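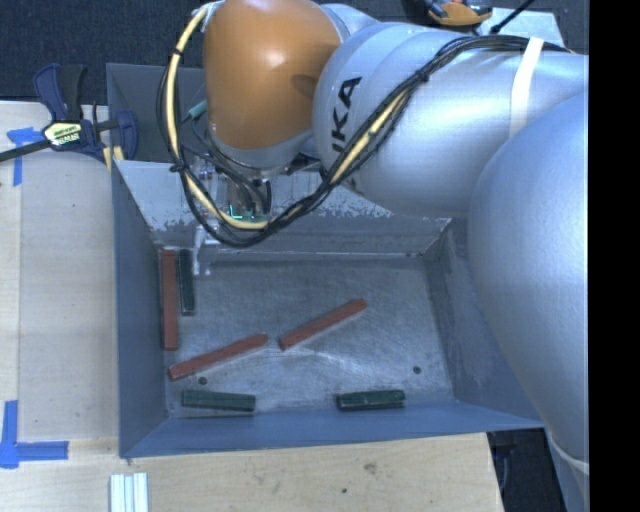 It won't take anyone's job, it'll just take the part of the job you could do while thinking about dinner, was how the woman at the next packing bench put it to me, and I've been chewing on that ever since. I happen to like thinking about dinner.

For anybody new to the blog, I work at Ivthorpe, where we put together craft and building kits for schools and for a couple of toy shops. Sticks, blocks, little bags of pegs, that kind of thing. Until February every single piece got picked out of a bin by hand, and a good chunk of those hands were mine (my right thumb has opinions about this). Then we got the arm going on sticks and blocks, and my day looks pretty different now.

The first change is the noise. Our old room was basically a radio with people around it, and you could talk all morning without slowing down. Now I keep an ear out for the arm, and I've caught myself stopping mid-sentence because the hum changed. It's a strange way to have a conversation!

The second is that I'm suddenly supposed to have judgment. I used to have a target, 500 kits a shift for the team, and you either hit it or you stayed grumpy until it was time to go home. These days I check bins, clear pieces that have ended up hard against a wall, write down what went wrong and decide if it's worth calling the tech over. I filled 119 lines in that log in my first month. My handwriting has not improved.

Do I like it? Mostly, yes. My shoulders feel better than they have in years, and I got a two-week training course at Vernness out of it, with a certificate and a terrible sandwich lunch. The pay bump is 50 cents an hour, which I'll take, though I did say in the meeting that it seemed small for learning a whole new trade.

What bugs me is the quieter stuff. Two of the evening people moved over to shipping, and they're fine, they say they're fine, but we don't eat together anymore. And the newer hires never got to be slow and bad at picking for a few weeks with somebody older next to them. That's how I learned the place. I asked our supervisor where that's supposed to happen now and she wrote it down, so we'll see.

Anyway, there's a 2,000 kit order coming up for the schools and I'm on the early start, so off to bed.

Print this post | E-mail to a friend
14 shares | 3 comments

Filip
We went through this at our plant. Ask for the pay talk again in six months, and bring your log with you.

Aneta
The lunch thing is so real. We ended up swapping break times around just so the old crew could sit together.

Filip
Good idea, Aneta. Ours never got that far.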